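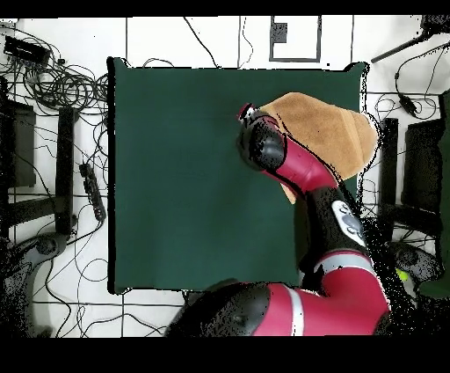
Chapter 4
The Last: Where Every Shoe Begins

In this chapter
4.1 What a last is, and what it is not
4.2 The parts of the last
4.3 Measuring length: three sizing systems
4.4 Girth, width and fitting
4.5 Toe spring and heel pitch
4.6 Workshop exercise: reading an unmarked last

Before you start
You should have finished the foot-measuring exercise in Chapter 3 and have your own tracing and girth figures to hand. You will want a soft tape marked in millimetres and, if you can get one, an old last. Any last will do, even one of a pair, and second-hand ones with a few tack holes are perfect.

Pick up a shoe you like and look inside it. The hollow you are looking at was once full. For days or even weeks, the leather was stretched, tacked and left to settle over a solid form, and everything you notice about the shoe from the outside -- the sweep of the toe, the snugness at the waist, the way the back curves in to hold the heel -- was there in that form before a single piece was cut. That form is the last, and I think it's the most exciting object in the whole trade! 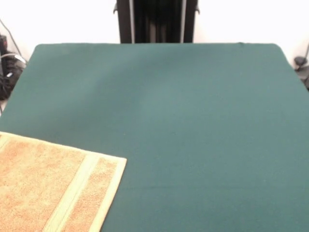 Maren Oddlestone
Senior Tutor in Shoemaking, Stivwood School of Footwear

4.1 What a last is, and what it is not

Students nearly always arrive at this chapter believing that a last is a model of a foot. It's a fair guess, and lasts do look foot-like from across a room. Put a last beside your own bare foot, though, and the differences jump out at you. The last has no separate toes. Its top edge is cut off flat or nearly flat, well below where your ankle would be. The bottom meets the sides in a crisp line, where your foot has a soft, rounded one. And the toe almost always runs on past the point where your own toes stop.

Each of those changes has a job to do. The crisp line round the bottom, called the feather edge, gives the maker a clear border to pull the upper over. The extra length at the front stops your toes striking the end of the shoe as the foot moves forward in walking. The heel is usually narrower at the top than the heel it will serve, so that the finished shoe grips a little. A last is a foot with a shoe already in mind, and the last maker has to hold both in view at once.

Traditional lasts are carved from hard, close-grained woods such as beech, hornbeam or maple. Most factory lasts today are turned from plastic, which doesn't swell or shrink with the weather and puts up with a great deal of hammering. Plenty of bespoke makers still love wood (I do too, it's lovely under a rasp), and you can build up a wooden last with scraps of leather to match a bunion or a high instep. You can do the same on plastic with the right glue.

A good set of lasts takes up a surprising amount of room. The Huvmont workshop in Prirneck, which we'll come back to throughout this book, keeps 900 lasts on open racks, sorted by heel height first and by size second. That order puzzles visitors, who expect it the other way round. By the end of section 4.5 you should be able to explain it to them.

4.2 The parts of the last

You'll need a handful of words before we go further. Say them aloud while you touch each part of your own last; it feels silly and it works.

Toe: the front end, from the tip back to where the toe joints would lie.
Ball: the widest part of the forepart, and the place where the shoe will bend in wear.
Waist: the narrow section behind the ball.
Instep: the rise over the top of the foot behind the waist.
Cone: the ridge running up from the instep towards the top.
Seat: the underside of the heel.
Back curve: the line down the rear of the last from top to seat.
Feather edge: the line where the sides meet the bottom.

The Bellis, a plain round-toed last that we use for most of the drawings in this chapter, shows all of these clearly. Once you can find them on the Bellis, try a chisel-toed last, where the ball and toe are much harder to tell apart by eye.

4.3 Measuring length: three sizing systems

Now for some numbers, and they're friendlier than they look.

The British system counts in thirds of an inch, an old measure known as the barleycorn. Children's sizes begin from a base of four inches and run up to 13, and then the count starts again for adults. An adult size 8 last is therefore four inches plus twenty-one thirds, or eleven inches long.

The continental system uses the Paris point, which is two thirds of a centimetre. There's no base length to add and no second count for adults. A last 200 mm long is a size 30. A last 300 mm long is a size 45. Divide the length in millimetres by two and multiply by three, knock off the last nought by dividing by 100, and you have your size. Try it with both of those before reading on.

The third system, Mondopoint, takes a different starting place. It gives the length of the foot in millimetres, and leaves the last maker to decide how much room to add. Ski boots and military boots are often sized this way.

Keep that difference firmly in mind. The first two systems, as used here, describe the last, and the third describes the foot. Mixing them up is the quickest route to a beautifully made shoe that pinches.

Try it yourself
A foot measures 149 mm from heel to longest toe, and the maker allows 11 mm for toe room. How long is the last, and what is its size in Paris points? Check your answer against the table at the back of the book, then work out the same last in British sizes and decide which way you would round it.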